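Keeping Your Computer Tidy and Safe
Handout for session 5: unwanted programs and browser extras

Welcome back, everyone, and thank you for all the good questions last time. We ran out of time on toolbars, so I have moved them in here, where they probably belonged all along. Please have a read through before 3rd October and bring your laptop if you can, charged if possible, as the sockets in the Lotwood room are a bit of a walk from the tables.

Where we left off

You will remember that a program can arrive on your computer alongside another one. You go looking for a free PDF reader, you click Next a few times because your tea is getting cold, and by the end you have the reader and two other things you never asked for. This is usually called bundling. The extras are often listed somewhere in the installer, but in small grey writing, and the boxes are already ticked for you. 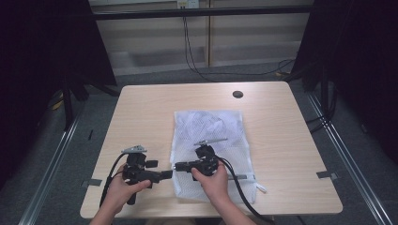
A gripper in each hand, at the table.

What to look for when installing

Choose Custom or Advanced when you are offered it, even if the installer says Express is recommended. Custom sounds as if it is meant for experts, but all it really does is show you the pages that Express skips over. Untick anything you don't recognise. If you see a button marked Decline, you can nearly always press it and still get the program you came for.

In our practice file the main program is called Tundent and the passenger is called Kirui. Go through the installer slowly, twice if you like, and write down the page on which Kirui first gets a mention. Almost 20 people tried this in the May group and a good many had to go back and look again, so please don't feel silly if you miss it.
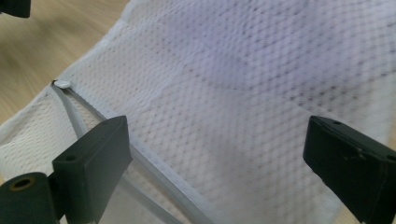 Once something unwanted is on the machine, it tends to live in more than one place, and this is where people get fed up. You remove it from the list of installed programs, feel very pleased with yourself, and then open the browser to find the same strange search page waiting for you. So look in both. Start with the installed programs, sorted by date if you can, and then open the extensions page in your browser and go down that as well. After that, check the home page and search engine settings - these can stay changed even when the thing that changed them has gone.

A word about clean-up tools. Some are very good and some are just as bad as what they claim to remove. Be wary of any that runs a free scan, announces 2857 problems in red letters and then asks for your card number. A lot of those "problems" will be ordinary cookies.

For next time

Read the Cledel worksheet, both sides, and list the extensions in your own browser with a note of what each one does. If you can't say what one is for, put a question mark next to it and leave it alone for now. We will look them up together after the break.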